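Skip to content
Home | Kitchen | Workshop | Desk & Paper | Contact

Keeping newspaper clippings, and what to do with the pile

Quick one today, the kettle's on and I've got a bench to clear. Few of you wrote in after the election asking how to keep clippings without them going brown and crumbly. Council stuff mostly, plus everybody's bundle from the Mornstead by-election. Notes as they come.

Newsprint is rubbish paper. Acid in it. Goes yellow on a windowsill in no time, slower in a drawer, but it goes. If you only want the words, photocopy the story onto decent acid-free paper and recycle the original. Done. If you want the real thing, read on.

Cutting. Metal ruler, sharp blade, old cutting mat. Scissors wander. Cut outside the column rule and leave yourself a margin. Write the paper and the page on a slip in pencil, straight away, before you put it down. Not biro. Not on the clipping.

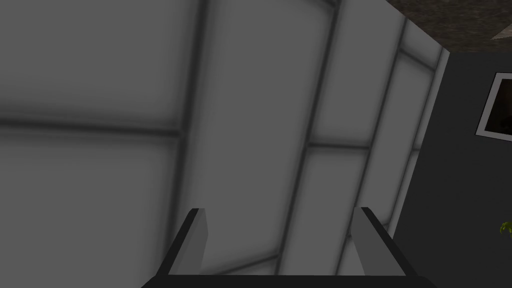
Two fingers, open, pale surface overhead.

Folds. Open them out flat before storing, a crease is where it'll split first. Two sheets of clean blotter, a heavy book on top, leave it overnight. No iron please. I scorched a whole front page from the Viltville Courier that way and I'm still cross about it.

Sticky tape: no. Never. Goes amber, bleeds through, lifts the ink when you try and fix it. Same for rubber bands and paperclips, they rust or perish onto the page. If something's torn, put both bits in a clear polyester sleeve together and leave them be.

Glue sticks are alright for a kid's school project on how preferences work. Not for anything you want in ten years.

Boxes. Flat archival box if you can run to it. I paid 33 dollars for mine at Bettencourt, the stationers, and it's held up. A shirt box lined with acid-free tissue is the cheap way. Keep it in the hall cupboard, middle shelf. Not the shed, not the roof space, not under the laundry sink where mine lived till the hose let go.

Humidity. Keep it under 60 per cent if you've got a gauge. Little silica sachets help, dry them out now and then or they're just passengers.
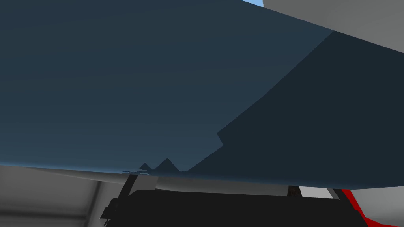

Sorting is the bit people put off. Don't do it by date first. Do it by fight. The rates fight, the bypass fight, the pool fight, one folder each, then dates inside the folder. Aníbal Azevedo at Endatwood wrote to say he keeps the letters page separate from the news and finds things twice as fast. Good tip, pinching it.

Flyers and how-to-vote cards are a different kettle of fish. Glossy stock sticks to itself in the heat so put tissue between each one. Corflutes: wipe down with warm water and a drop of dish soap, dry standing up, store flat. Or cut them up, they make good seed tray liners and drawer deviders. Cable tie holes and all.

Ink on your fingers, and it will be. Bit of cooking oil, rub, then soap. Ink on the benchtop, try bicarb paste on a damp cloth but test teh corner first.

Leftover newsprint goes under the tomatoes, or scrunched up in wet boots. Windows too, with vinegar and water, though check your paper doesn't smear.

Next time, getting candle wax out of a tablecloth. Send yours in before December.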